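3.2 Collecting the folding demonstrations

Print this article | E-mail this article

All demonstrations were recorded in homes, on the beds and tables where people fold their own laundry. We did not build a mock bedroom. A policy trained on a bare lab table tends to fail on a soft surface, and our early trials with the Poteo set showed the same weakness. For this study we collected 1229 demonstrations of cloth handling. Of these, 258 were set aside for testing and were never used in training.

Each demonstration uses two hand-held grippers, one in each hand. The grippers carry their own cameras, so no robot has to be present in the home. The person folding works at a normal pace and is asked only to keep hold of the handles and to touch the cloth with the yellow fingers. Wellington Pacheco and Valquíria Quintana trained the people who took part. Training lasted one short visit, and the first few folds from each person were thrown away.

We split the task into four stages: lift, spread, straighten and fold. The stages are marked by hand after recording. Two people marked every demonstration separately, and Jinfeng Yu settled the cases where they disagreed. Most of the disagreement was over where spreading ends and straightening begins. A person will often pull a sleeve out, go back to the hem, and return to the same sleeve. We kept these repeats in the data. A cleaned version with the repeats cut out gave a policy that gave up too early when a sleeve stayed bunched.

Other clothes were left on the bed during recording. We asked for this after the first 204 demonstrations, which were made with nothing else within reach and turned out to be too easy. Figure 4 shows views from the gripper cameras in one of the homes.
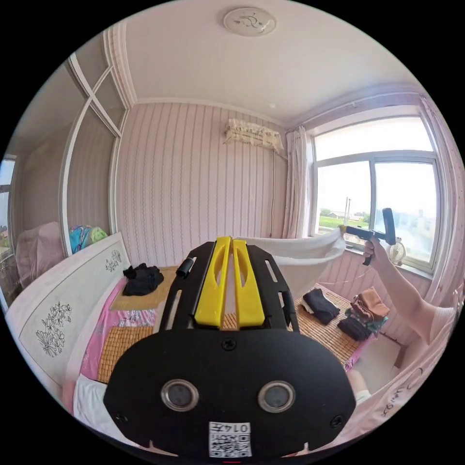
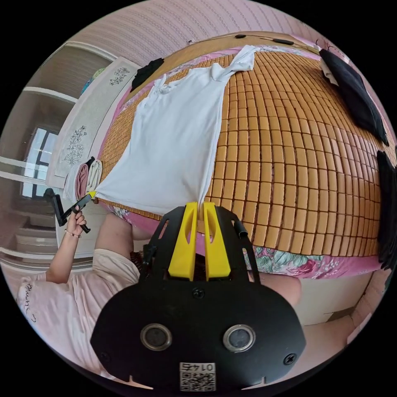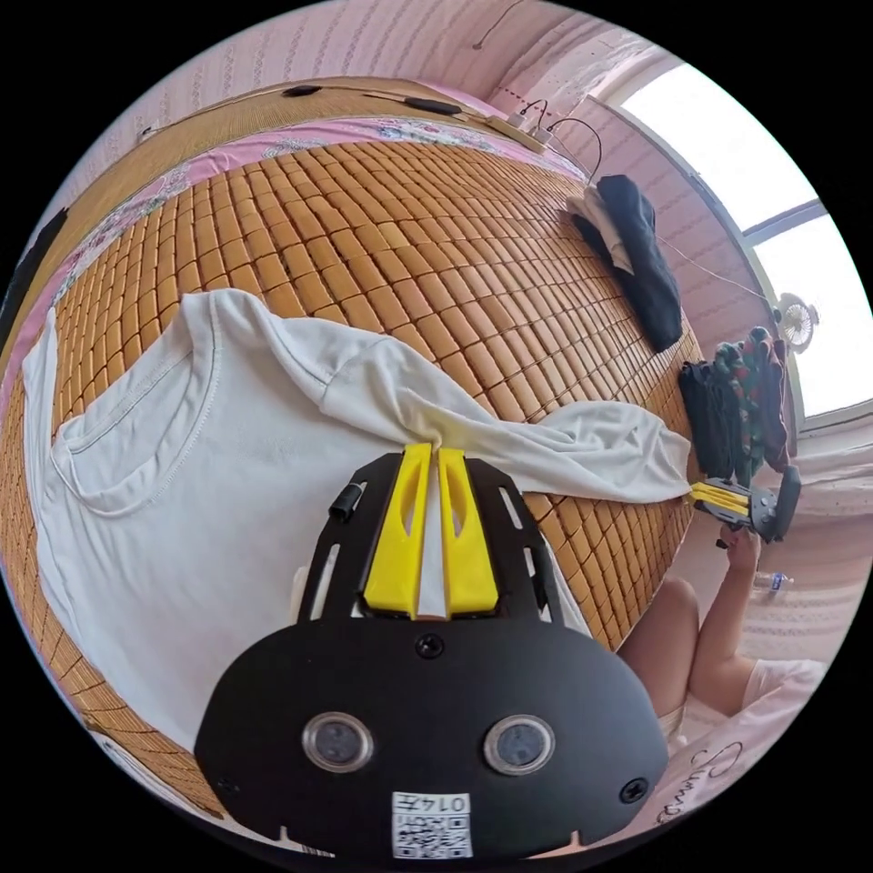
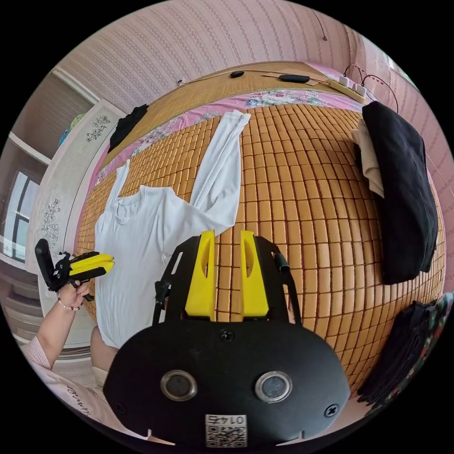
Figure 4. Views from the gripper cameras during work with white cloth and white shirts on a bed.

The policy takes in both camera views and gives a target position and a finger opening for each gripper. It has no separate step for finding the garment. We tried one, using outlines drawn on 3884 still pictures, and dropped it when it did no better than the plain policy and was slower to run. Much of the difficulty lies in telling the garment in hand from its neighbors. The contrast in Figure 4 is favorable in this respect: the shirt is white, the mat under it is tan, and the folded garment on the right of the mat in the last view is black. White on white, or a dark shirt beside a dark stack, gave far more wrong grasps. The curve of the wide lens did not need to be corrected before training. Correcting it narrowed the view and cost us sight of the second gripper during wide pulls, when the hands are far apart. Rogério Bittencourt repeated this comparison with a different starting seed and got the same ordering. Results by stage are given in Section 4.

Contact: Edileuza Assunção, Evangelista | Copyright the authors | Back to top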